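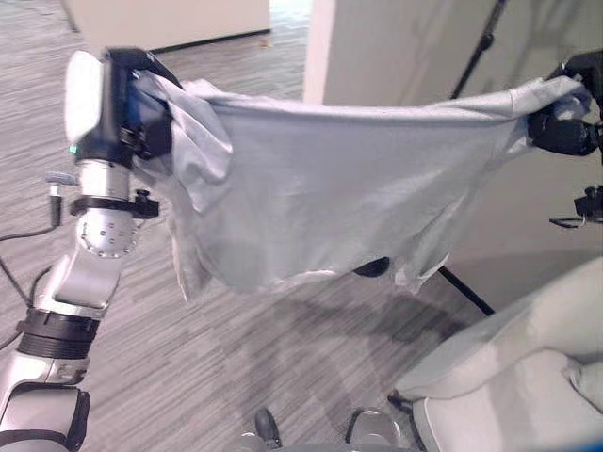 Open day at the Clallach path centre
29 April 2018, by Syafiqah Wattimena

I have walked in these hills for many years, but I had never been inside the centre where the walking maps are made. In April they opened the doors to visitors, and I went with Hazel Sorensen, who drove.

We began in the map room. The new sheet for the Clallach ridge was on the wall, and visitors were allowed to write corrections on it in pencil. I added a stile near the Gunawan farm which has been gone since the winter before last. Hazel wanted to add a spring, but she was not sure of its place, so she left it. The new guide has 176 pages and fits in a jacket pocket. It has a good index, and the bus stops are marked at last.
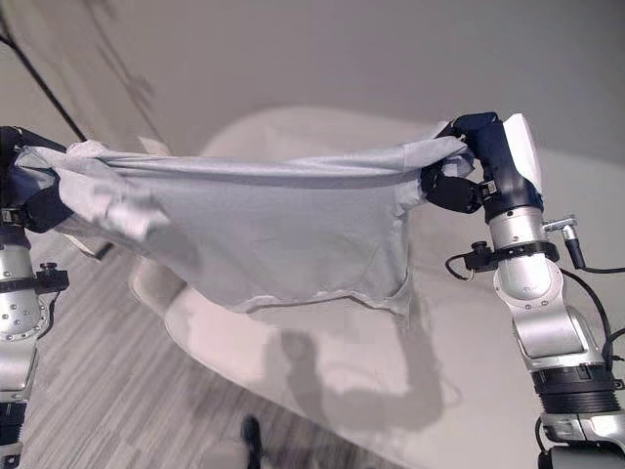 Damián Olivares said that the old guide sent people the wrong way at the second gate, and that he had met walkers there in the dark more than once. In the new one the path turns left before the gate, along the wall.

After the tea there was a short walk up to the lower viewpoint, at 700 metres. The ground was soft and I was glad of my heavier boots. Our guide, Ridwan Lumbantobing, stopped often and let the slower walkers come to the front, so we could all hear him. He showed us how the path is drained with flat stones laid across it at an angle. I had stepped over such stones a hundred times and never thought about them.
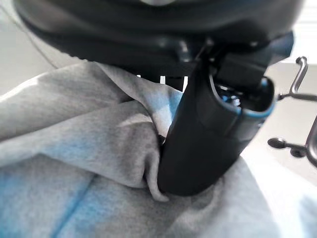
Gripper and finger, close up.

The wind was too strong for the upper loop, so we returned by the forest road. From the bend one can see Kinura lake and the whole north side of the ridge. Bird watchers should bring a telescope, as the shore is far away.

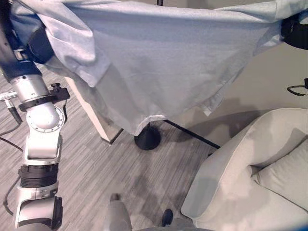
Reading time: 2 minutes

If you want to go there yourself, the bus from Evum stops at the bridge, and from there it is an easy climb on a wide track. The car park is small and was full before ten. Dogs are welcome on a lead until the viewpoint. The map is printed in only 1,000 copies, and the shop does not send it by post. The next open day will be in autumn, and the date will be put on the board by the bridge.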